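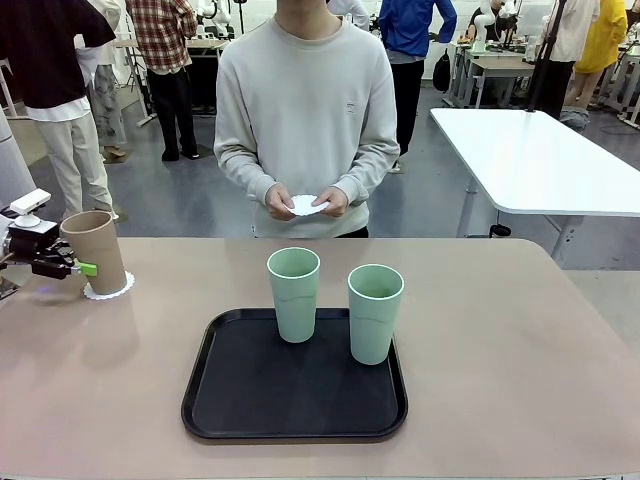 Figure 1. Beverage service station with tray, cups and paper doilies.

Stanport Hospitality Program
Unit 24: Setting Cups and Doilies

Purpose

This unit covers the placing of paper doilies under cups at a serving table. Students are expected to have read the Panagiotou handout on tray handling before the Friday session.

Terms

Doily: a thin paper mat placed under a cup or plate. The round, scalloped type is used in this course.
Tray: the flat carrier on which cups wait before they are set out.
Place: the spot on the table assigned to one guest.

Procedure

1. Wipe the tabletop and let it dry completely.
2. Stand the cups upright on the tray. Leave enough space between them for the fingers.
3. Separate one doily from the stack. Two often cling together; check the edge before continuing.
4. Hold the doily by its rim with both hands and lower it flat onto the table. In Figure 1 one doily is held just above the table edge, while another already lies under the tan cup at the left.
5. Lift the cup by its lower half and set it in the middle of the doily. The scalloped edge should show on all sides.
6. If the doily shifts, lift the cup and start the place again. Do not slide the cup.

The two pale green cups on the tray in Figure 1 are empty. For the practical exercise, cups are likewise set out empty and filled only after every place has been checked.

Supplies

Doilies are kept in the Hamora Room, cabinet 831, in cartons of 2000. Opened packs go back on the top shelf with the flap closed. Torn or stained doilies are discarded. Orders for replacement stock are entered on the Kostent supply form under item 199.

Assigned work

Practice steps 3 through 6 until a place can be set without correction. Bring the signed practice sheet to the next session.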